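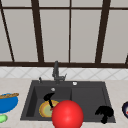
If your kitchen smells a little swampy by the weekend, the drain is the first place I'd look, and you don't need anything fancy to put it right. My neighbor Subira Mollel taught me this one years ago, and I've been passing it along ever since — mostly to people who only asked me how I was doing!

## What you'll need

- Half a cup of baking soda
- A cup of plain white vinegar
- An old toothbrush
- A kettle of hot tap water

## What to do

1. Lift out the strainer and scrub it well, underneath too, where the gunk likes to hide.
2. Shake the baking soda down the drain. A funnel helps if you're messy like me.
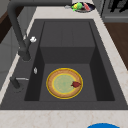 3. Pour in the vinegar slowly and let it fizz. Go and have your coffee, and leave it alone for 30 minutes.
4. Rinse with the hot water, a bit at a time.

If you've used a store-bought drain cleaner lately, please skip the vinegar and just flush with plenty of water for now. I do mine every 2 weeks, more often in summer, and the toothbrush lives under the sink with a ribbon on it so it never wanders back to the bathroom.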